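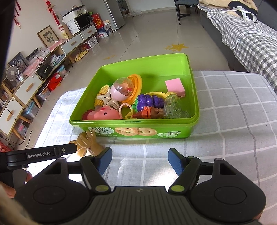 3. Materials and Methods

3.1 Households and storage containers

The study followed the contents of domestic storage boxes in 25 households in the Drukden district over one winter. Households were recruited through two housing offices and a notice in the district newsletter. A household was eligible if it kept at least one lidded or open plastic box in a bedroom and used it for textiles, paper or small personal goods. Kitchen containers were left out because their contents turn over too quickly for the method described in Section 3.3.

Boxes varied widely in size, color and decoration. Printed fronts were common, and a fair number carried food motifs even though the boxes held no food when we visited. Figure 1 shows a box of this decorated type, bright green with cookies printed on the front, on a checked bedspread. Decoration was recorded as a yes/no variable and plays no part in the moisture analysis. It is used only in Section 4.4, where we ask whether residents remember the contents of decorated boxes better than those of plain ones.

Figure 1. Plastic storage box with printed front, placed on a bed.

In total, 80 boxes were enrolled. Each was given a number on a paper tag tied inside the rim. Residents were asked to go on using the boxes as before, and to note on a card any day on which a box was moved to another room.

3.2 Humidity logging

Relative humidity and air temperature were logged inside each box and at one point in the same room, at mattress height and away from radiators. The loggers were small battery units fixed to a strip of untreated wood so that the sensor did not touch fabric or plastic. All units were compared against a salt-solution reference before installation, and those that failed the comparison were replaced -- we did not attempt to correct them afterward.

Loggers were installed in January and collected on 27th April. Loss of data was modest and mostly due to flat batteries. Where a gap was shorter than a day it was filled by linear interpolation; longer gaps were left empty and the affected days dropped from the daily means.

Room ventilation was not controlled. We recorded whether the bedroom had a working extractor, a window vent, or neither, and residents reported how often they dried laundry indoors. These answers were coded by Pushpa Sachdeva and independently by Kasun Mondal, who settled disagreements by returning to the original response sheets.

3.3 Contents survey

At the start and end of the logging period, the contents of each box were listed item by item with the resident present. Items were assigned to one of the classes in the Golley scheme (woven textile, knitted textile, paper, leather, mixed, other). The scheme was drawn up for archive stores and fits domestic goods imperfectly. Soft toys, for example, have no natural place in it and were entered as mixed.

The two surveys together gave 834 item records. An item present at both visits was matched by class and by the resident's own name for it. Items that could not be matched were treated as removed or added, which will overstate turnover in boxes holding many similar things, such as socks.

Musty odor was scored by the resident on a four-point scale before the box was unpacked. We chose the resident's score over that of the visiting researcher after a short pilot at the Dhillon apartments, in which visitors tended to score the room and the box alike.

3.4 Analysis

Daily mean humidity inside the box was regressed on daily mean humidity in the room, with a random intercept for household. Lid type and fill level entered as fixed effects. Fill level was estimated to the nearest quarter by the visiting researcher, and repeated estimates by Kuldeep Gautam on a subset of boxes never differed by more than one step.

Odor scores were analyzed with an ordinal model using the same predictors. We fitted 2 versions of this model, one with and one without indoor laundry drying, and report both in Section 4 -- the laundry term is strongly related to room humidity, so neither version alone is a fair account of the data.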